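Packing Your Bag for the Birth Center

I've been a doula for 14 years, and my clients still laugh when I bring up bags at our very first visit. Aim to have yours by the front door 30 days before your due date — earlier if you're expecting twins, bless you!

Step 1: Start with labor itself
Pack a loose nightgown, two pairs of warm socks, lip balm and a long phone cord. Kamala Annamalai, my old teacher, also swore by a tennis ball in a sock for back rubs, and so do I.

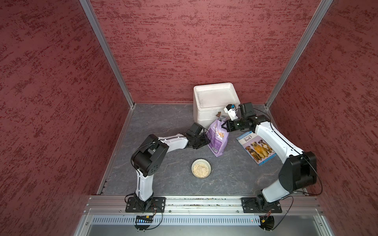

Add snacks you can eat in small bites, like crackers or dried fruit, and a 500 ml bottle with a straw (you'll be so glad of the straw when you're lying on your side).

Step 2: Think about your partner
They need a sweater, a toothbrush and real food. Write down who is feeding the pets, too, and leave that person a key. 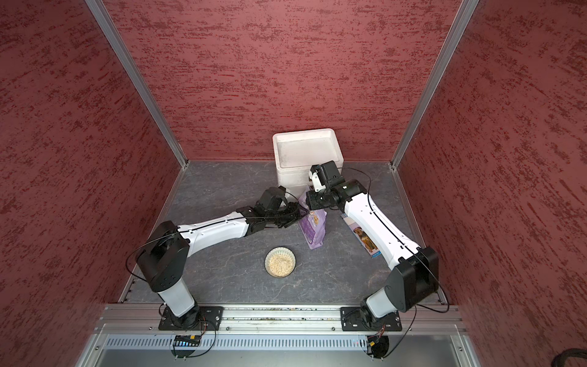
Step 3: Pack for the ride home
Bring 6 newborn diapers, a soft outfit in two sizes and a blanket. For yourself, choose the pants you wore at six months — your belly takes its time. The car seat goes in the car now, straps adjusted.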